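Skostance eröffnet Reparaturwerkstatt für Kabel und Kleingeräte in Camdale

Govero-Programm geht in die zweite Runde – Annahme ab sofort ohne Termin möglich

Das Reparaturunternehmen Skostance hat im Gewerbehof Camdale eine zweite Werkstatt in Betrieb genommen. Dort werden Lampen, Küchengeräte, Nähmaschinen, Radios und Elektrowerkzeuge instand gesetzt. Neu im Angebot ist die Reparatur von Anschlussleitungen und Ladekabeln, die bisher nur in Einzelfällen angenommen wurden. Die Werkstatt umfasst 249 Quadratmeter und liegt im Erdgeschoss des Gebäudeteils C, Zugang über den Innenhof.

Finanziert wurde der Ausbau aus Eigenmitteln und aus dem Förderprogramm Govero, das kleine Handwerksbetriebe beim Aufbau von Reparaturangeboten unterstützt. Der Förderanteil beträgt 50 Prozent der Umbaukosten. Die Mittel flossen in die Elektroinstallation, in eine Absauganlage für die Lötplätze und in die Einrichtung des Prüfraums. Mietkosten und Löhne sind von der Förderung ausgenommen.

Skostance betreibt seit mehreren Jahren eine Werkstatt in der Innenstadt. Dort wurde der Platz zuletzt knapp, vor allem bei der Lagerung von Geräten, die auf Ersatzteile warten. Im August lagen an einem Stichtag etwa 600 Geräte in den Regalen, ein großer Teil davon fertig repariert und noch nicht abgeholt. Mit dem neuen Standort werden Annahme, Lager und Prüfung getrennt. Die Innenstadtfiliale bleibt bestehen und nimmt weiterhin Geräte entgegen, die Reparatur selbst erfolgt künftig überwiegend in Camdale.

»Wir haben in den letzten Monaten viele Aufträge ablehnen müssen, obwohl die Fehler klein waren«, sagt Bendik Wallin, Geschäftsführer von Skostance. »Ein gebrochener Leiter kurz hinter dem Stecker ist kein Grund, eine gute Stehlampe auf den Wertstoffhof zu bringen. Dafür brauchten wir aber Arbeitsplätze, an denen man solche Dinge zügig hintereinander abarbeiten kann.«

In der neuen Werkstatt sind 11 Beschäftigte tätig, darunter zwei Auszubildende im ersten Lehrjahr. Vier Stellen wurden neu geschaffen, die übrigen Beschäftigten wechseln vom bisherigen Standort. Gearbeitet wird in einer Tagschicht. Für Kundinnen und Kunden, die tagsüber nicht kommen können, gibt es im Hof einen abschließbaren Annahmeschrank mit Fächern in drei Größen. Den Code für das Fach erhält man telefonisch oder an der Theke der Innenstadtfiliale.

Ablauf der Reparatur

Jedes Gerät wird bei der Annahme mit einer Nummer versehen und einer Sichtprüfung unterzogen. Danach folgt ein Kostenvoranschlag. Bis zur Freigabe durch die Kundschaft wird nichts geöffnet, was sich nicht ohne Beschädigung wieder schließen lässt. Wird der Voranschlag abgelehnt, kann das Gerät kostenlos abgeholt oder gegen Unterschrift der Werkstatt überlassen werden. Überlassene Geräte dienen als Teilespender, soweit die Bauteile einzeln geprüft werden können.

Bei Leitungen mit Netzspannung werden beschädigte Abschnitte grundsätzlich nicht überklebt oder umwickelt. Die Leitung wird gekürzt und neu angeschlossen oder vollständig ersetzt. Textilummantelte Leitungen für ältere Leuchten sind in mehreren Farben vorrätig, weitere Farben können bestellt werden – die Lieferzeit beträgt dann in der Regel zwei Wochen. Leitungen von Ladegeräten werden nur angenommen, wenn sich Stecker und Gehäuse zerstörungsfrei trennen lassen oder ein passender Ersatzstecker lieferbar ist.
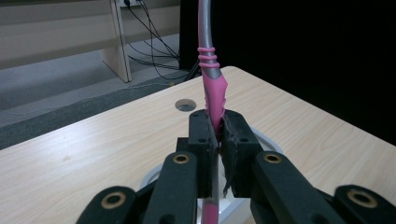 Camdale, 29.10.2020 – Mit der Inbetriebnahme gelten für beide Standorte neue Annahmebedingungen. Die wichtigste Änderung betrifft die Abholfrist. Fertig reparierte Geräte werden künftig acht Wochen kostenfrei gelagert. Danach wird die Kundschaft schriftlich erinnert. Für die weitere Lagerung fällt eine Gebühr an, die auf dem Annahmeschein ausgewiesen ist. Bereits eingelagerte Geräte sind davon ausgenommen, für sie gilt die bisherige Regelung weiter.

Geändert hat sich auch die Berechnung der Arbeitszeit. Bisher wurde jede angefangene halbe Stunde berechnet, künftig jede angefangene Viertelstunde. Bei kleineren Arbeiten wie dem Austausch eines Schnurschalters oder eines Steckers sinkt der Preis dadurch. Für häufige Arbeiten gibt es Festpreise, die in beiden Filialen aushängen. Material wird getrennt berechnet.

Nicht angenommen werden Mikrowellengeräte, Klimageräte und Geräte mit fest verbauten Akkus, deren Gehäuse verklebt ist. Auch Großgeräte wie Waschmaschinen und Kühlschränke gehören nicht zum Angebot. Anfragen dazu leitet die Werkstatt an Betriebe in der Umgebung weiter, eine Vermittlungsgebühr wird nicht erhoben.

Ersatzteillager mit Ocampo

Für die Verwaltung der Ersatzteile setzt Skostance die Lagersoftware Ocampo ein. Jedes Teil, das aus einem Spendergerät ausgebaut und geprüft wurde, wird mit Herkunft, Prüfdatum und passenden Gerätetypen erfasst. Wer ein Gerät selbst reparieren möchte, kann an der Theke nachfragen, ob ein bestimmtes Teil vorhanden ist. Verkauft werden Knöpfe, Füße, Deckel, Antriebsriemen, Lampenfassungen und ähnliche Kleinteile. Bauteile, die Netzspannung führen, gibt die Werkstatt nur an Fachbetriebe ab.

Eine Suche im Internet ist vorgesehen, einen Termin für die Freischaltung gibt es noch nicht. »Der Bestand muss erst stimmen«, so Wallin. »Zurzeit sind die Kleinteile für Küchengeräte vollständig erfasst, bei den Nähmaschinen fehlt noch einiges, und die Kisten mit den Radioteilen haben wir gerade erst aus dem Keller der alten Werkstatt geholt.«

Zusammenarbeit mit Schulen

Zum Govero-Programm gehört auch ein Angebot für Schulklassen ab Jahrgangsstufe sieben. Die Jugendlichen zerlegen ausgediente Geräte, sortieren die Bauteile und lernen, Schaltpläne zu lesen. Gearbeitet wird ausschließlich an Geräten ohne Netzanschluss. Wegen der geltenden Hygieneregeln finden die Werkstatttage vorerst nicht statt. Schulen können sich jedoch auf eine Warteliste setzen lassen und Materialkisten für den Unterricht ausleihen. Eine Kiste enthält Werkzeug, Anleitungen und Übungsgeräte für eine halbe Klasse. Die Ausleihe ist kostenlos, für fehlendes Werkzeug wird der Einkaufspreis berechnet.

Hinweise zum Besuch

In der Werkstatt gilt die Pflicht, Mund und Nase zu bedecken. An der Theke werden höchstens zwei Personen gleichzeitig bedient, gewartet wird im überdachten Teil des Innenhofs. Eine öffentliche Eröffnungsfeier findet nicht statt. Parkplätze stehen an der Rückseite des Gebäudeteils C zur Verfügung, für das Ausladen schwerer Geräte kann ein Handwagen ausgeliehen werden. Der Zugang zur Annahme ist stufenlos.

Bezahlt werden kann bar oder mit Karte. Für Geräte, die in der Innenstadt abgegeben wurden, ist die Abholung an beiden Standorten möglich. Der gewünschte Abholort wird auf dem Annahmeschein eingetragen und kann bis zur Fertigstellung der Reparatur geändert werden.

Über Skostance

Skostance repariert elektrische Kleingeräte und Leuchten für Privathaushalte, Vereine und kleine Betriebe. Das Unternehmen bildet im Elektrohandwerk aus und beteiligt sich am Förderprogramm Govero. Geschäftsführer ist Bendik Wallin.

Pressekontakt

Skostance, Presse und Öffentlichkeitsarbeit
Gewerbehof Camdale, Gebäudeteil C
Ansprechpartner: Bendik Wallin

Abdruck honorarfrei, Belegexemplar erbeten.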